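29 June 2023

Brelton Community Centre will open its renovated dining hall to the public next month, following 14 weeks of work on the ground floor of the Lévesque building. The hall has been closed since the end of winter, and the seniors' lunch program has been running from the library annex in the meantime.

The new hall seats more people than the old one and has step-free access from both the car park and the street. Lunch will be offered on weekdays at the same price as before. Members who registered for the annex sittings do not need to register again.
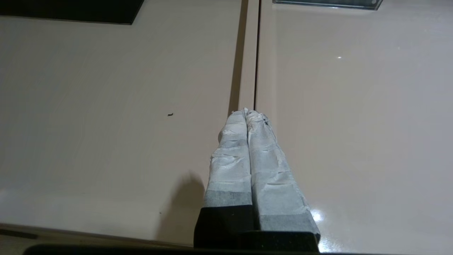 ## Changes to the lunch service

The centre is moving from plated meals to a self-serve counter. Program manager Thérèse Bélanger said the change had been requested repeatedly in the member survey carried out in May.

"People told us they wanted to choose their own portion and to come back for a little more soup if they felt like it," Ms. Bélanger said. "They also wanted a longer sitting. We have been able to do both."

Lunch will now run for two hours, with hot dishes available throughout. A member of the kitchen staff will remain at the counter to assist anyone who prefers to be served at the table. 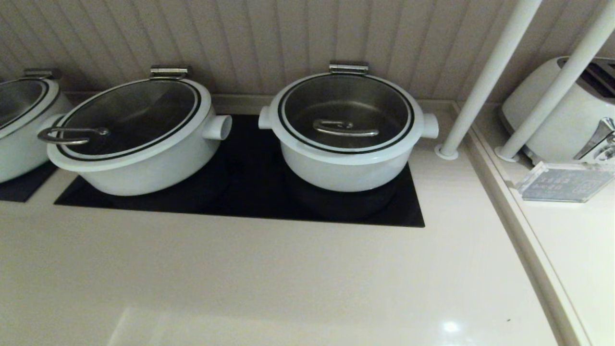

Menus will be posted each week at the front desk and on the centre's website. Head cook Prakash Nadar has prepared a rotation of 31 dishes, including lentil soup, barley stew, fish chowder and a vegetable curry, with at least one meatless choice every day. Soups, stews and other wet dishes will be offered in round white pots with hinged lids, and a card beside each will list the ingredients and common allergens. Bread, salad and fruit will be set out on a separate table near the windows.

Members with special dietary needs are asked to speak with Mr. Nadar before their first visit. Texture-modified meals can be arranged with one day's notice — the kitchen cannot prepare them on the spot.

## Transport and registration

The shuttle from Landitz will resume its usual route and will stop at the side entrance of the Lévesque building. Some 19 members currently use the service, and places remain available on both the outbound and return trips.

New members may register in person at the front desk or by telephone. Proof of address is required. Inquiries about the shuttle should be directed to Sylvie Lavoie at the centre's main office.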